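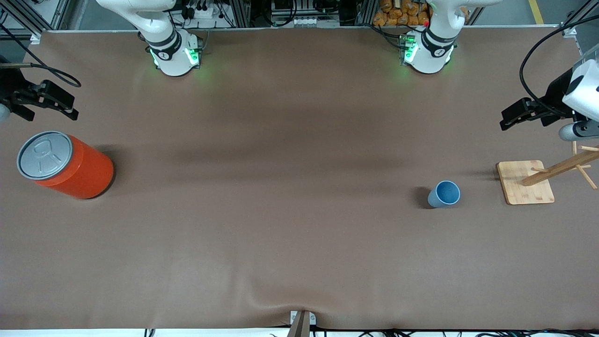

The mug tree on the brown cloth, with a light blue cup and a can on its side.

Is the Mug Tree Worth the Counter Space? One Organizer Says Yes
Posted 7/7/24 in Home and Kitchen

Jeanie MacKinnon wants you to hang up your mugs. She has been saying so to clients of Brunero, the home organizing business she runs in Tiltosmont, for long enough that she has an answer ready for most complaints. I had a few anyway. I owned a mug tree for two years, and what I remember is dusting it.

"Everybody dusts everything," MacKinnon said when I brought this up. "You'd dust the counter if the tree wasn't on it."

I would dust the counter faster, I told her. A flat counter takes one wipe. A pole with pegs sticking out of it takes a cloth, two hands and some patience, and the base has to be picked up to get the crumbs from under it.

"Okay, yes," she said. "It's a little fussier."

The stand she likes is one she calls the Moffat, after the client who first talked her into it. It has a square bamboo base and a wooden pole with branching pegs, and there is nothing to it beyond that. She pays $26 apiece for them and passes them along at that price. I asked whether a person who is paid to cut down on clutter ought to be bringing new objects into people's homes, and she took the question better than I would have.

"It's fair. I get it from husbands a lot," she said. "My answer is that a mug in a cabinet is a mug you forgot. People open the door, they take the one in front, they put it back in front. The ones in the back just live there for years. You put the ones you like on the tree and you can see what you've got. Then we talk about the rest of the cabinet."

So the tree is a way of getting people to throw out mugs?

"To give away mugs. I don't say throw out."

How many people follow through is harder to pin down. MacKinnon told me she has done 161 kitchens and that "most" of the ones with trees still use them. When I asked how she knew, she said people tell her. I asked if the ones who had stuck theirs in the garage would also tell her. She laughed and said probably not, and that she had never gone back and checked.

We moved on to whether the things stand up straight. Mine never did. Once there was a heavy mug on one side and nothing on the other, it had the look of a fence post after a bad winter. In the photo at the top of this page the pole seems to tilt, too, and I put that to her.

"Some of them lean," she said. "You want the base flat on something hard, and you want to check the pole where it goes into the base. If it's loose, tighten it. If it won't tighten, take it back. I tell people to load it from the bottom and go side to side. Don't hang your big soup mug way up on top."

That seems like a lot of rules for a coat rack for cups. She disagreed. "It's two rules. You have more rules than that for your dishwasher."

She had me there, a little.

A cloth underneath is another matter. MacKinnon likes to lay one down when she is working through a client's shelves, so that cans and cups can be pulled out and stood around without anyone worrying about the table. She prefers a smooth one in a plain color. Brown is good, she said, since it doesn't show coffee. For everyday use under a mug tree, though, she is against it, and on this we agreed with no trouble at all. A cloth slides and bunches up. Anything tall that sits on it goes along for the ride.

I asked about cups that don't go on pegs. Half of what I drink from has no handle, or has one too narrow to hang from anything thicker than a pencil.

"Then those stay in the cabinet," she said. "I'm not telling you to buy different cups."

But then I have cups in two places.

"You have food in two places. You've got the fridge and you've got the pantry and you manage fine."

She uses this move often, and I started to notice it. Whatever the objection, there turns out to be something else in the kitchen that's just as annoying and that you already put up with. It's a decent debating trick. I'm less sure it is a reason to buy a stand.

Cans came up next, because she has feelings about cans. Her view is that they should be stored upright, label out, with the tall ones at the back. Laying them down on a shelf is allowed only with a rack or a lip at the front. "A can on its side wants to go somewhere," she said. I mentioned that the dispenser racks sold for this purpose depend on exactly that, and that plenty of organizers swear by them. She has tried one, from a store on Jultton Street, and gave it to her sister.

"It worked great for one size of can," she said. "I don't have one size of can. Do you?"

I don't. I also don't sort the ones I have, and when I admitted it she asked, very politely, what was at the back of the bottom shelf. I didn't know. She let that sit for a while.

What she would not do is claim that any of this saves time. I had expected a figure, since the organizing business loves one, some number of minutes per morning that adds up to a vacation by December. She wouldn't give me one. "I've heard people in my line of work say 20 minutes a day. From what? You were never spending 20 minutes looking for a cup."

So what is the benefit?

She thought about it. "You come in and it looks nice. You pick the mug you want. That's it, really. I know that's not much to put in an article."

It's more than I got out of mine. But I notice that it depends on liking how the thing looks, and on having counter to spare, and my kitchen in May, when I last cleared it completely, had room for a toaster, a kettle and a cutting board and not much else. MacKinnon's own kitchen has a long run of counter under a window. She agreed that this made a difference. For a small kitchen she would go with hooks under the upper cabinets, provided the owner is allowed to drill, and if not, she would go with nothing.

"With nothing?" I asked. It was the first time all afternoon she had talked me out of buying something.

"Put them on the shelf," she said. "Upside down or right side up, I don't care. People get very worked up about that too."

I asked which way she does it.

"Right side up. The rim's where you put your mouth, I don't want that on a shelf." Then she asked me which way I did it, and I said I would have to go home and look.

Brunero takes bookings by phone. The first visit is free, and MacKinnon says she will not bring a mug tree unless asked.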